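Speaker notes — Repairing mesh chairs, Thursday evening talk at Bramwell hall

Slide 1. Welcome and the table
Say thank you to Jade Hollis for the invitation. Speak slowly!
Start with the work place, before any tool. I like a big table in a pale color, near a window. Small screws and bits of black thread are easy to find on it. If your table has a seam across the top, keep small parts away from it.

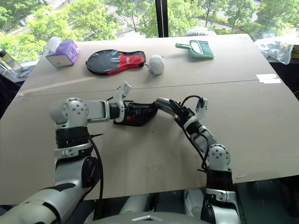

Slide 2. What we repair
Office chairs with mesh, mostly from the Rorkthorpe offices. We received 43 last year. Tell the story of Derek Bellamy and the wrong screws (short version, 8 minutes is too long).

Slide 3. Mesh, cord and groove
Explain the corded edge. It sits in a narrow groove in the plastic, and the groove keeps the mesh in its place. Point to the cord going down in the channel, then to the folds where the mesh is gathered at the chrome tube. Scratches on the plastic are only a matter of looks — I leave them.
Pass the sample piece to the first row.

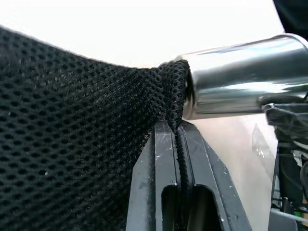 Somebody will ask: Can I wash the mesh without taking it off?
My reply: Use a soft brush and a little soapy water, then let it dry overnight before you sit.

Slide 4. Prices
Give the mesh price per meter. Then hand over to Sajib Bhuiyan.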